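Return-to-play talk, club physios' evening. Notes, keep to 15 min.

Open with the prop. Knee went in September, back training after 27 weeks, and everyone at Murier called it a success. Ask the room who decided that.

Hop test: he passed at 46 percent of the squad's usual training load. I don't call that a pass. Pause.

Wimora's strength scores look good – but they were all taken fresh, on a Monday. Show me minute 70.

Skip the Bridov slide if running late. 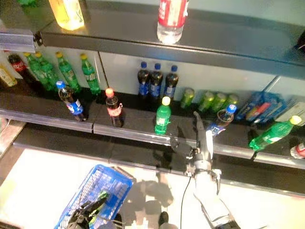

Nadja Lanz | 22 March 2024

Last point: the player says he feels ready. They all say that. Ask what he avoids in contact drills, then go and watch.

Questions. Mechthild will push on scans – let her.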